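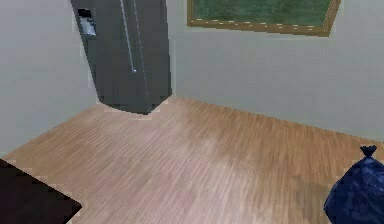

Project Report: A Home-Built Fetching Robot and Its Practice Room
Li-hua Kao
Project partner: Halina Kaczorowski

1. Background

Our project was to build a small mobile robot with one arm that can drive up to a desk, pick up an item and carry it somewhere else in the room. We named it Marikar. The base and arm were put together in the shared workshop at Vuvorbridge, where students can book a bench in the evenings and on Saturday. The software was written at home, mostly by me. Halina did the wiring and the arm joints.

We had one robot and limited bench time, so we decided early on to do most of the driving and reaching tests in simulation. The workshop floor is also shared with other groups, and leaving furniture set up there overnight is not allowed.

2. The simulated room

The room was built in Ollby, the simulator our course uses. It has plain gray walls and a light wood floor. We left the walls bare apart from a framed green picture, which gives the camera one fixed thing to find when the robot turns. The large furniture is a refrigerator, a desk with a black top and white legs, and an office chair with a yellow star-shaped base.

The first version of the room was too easy. The robot could drive straight to the desk from anywhere, so we learned nothing about steering. Moving the chair partly under the desk helped. The star base sticks out over the floor, and the path planner had to treat it as wider than the seat.

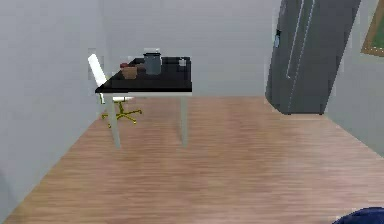 The small items were chosen to differ in shape and color. The gray canister is tall and easy to grip from the side. The white cup is short and stands by itself, so the arm has room to come at it. The brown bowl is low and rounded, and a small red item sits close behind it, which made the bowl the hardest target in the set. The arm would often reach the right spot and then touch the red item on the way down.

3. Tests

One full test was a drive to the desk, one pick, and a drive back to the start point. We ran 249 tests with the first planner. We then changed the way the robot slows down near furniture and ran 1000 more overnight on Halina's desktop computer, which was faster than mine. The time limit for each test was 70 seconds.

Most of the failed tests in the first group came from the last part of the drive. The robot stopped too far from the desk and the arm could not reach -- we had measured the reach from the shoulder joint and the planner was measuring from the center of the base. Correcting that offset fixed the cup and the canister. It did not fix the bowl.

4. Moving to the real robot

The arm controller is a secondhand Jarness board. It gets warm and needs a break between long runs, so we only did six runs on the real robot. The driving carried over well. The gripping did not, mainly because the real gripper closes more slowly than the simulated one. We added a short wait before each lift and put the same wait back into the Ollby model.

5. Work still to do

The camera mount flexes when the base brakes and should be remade in metal. We also want to give the bowl a different approach, from the front of the desk and at a lower angle. Halina is rewriting the gripper code for this, and the bench is booked again in February.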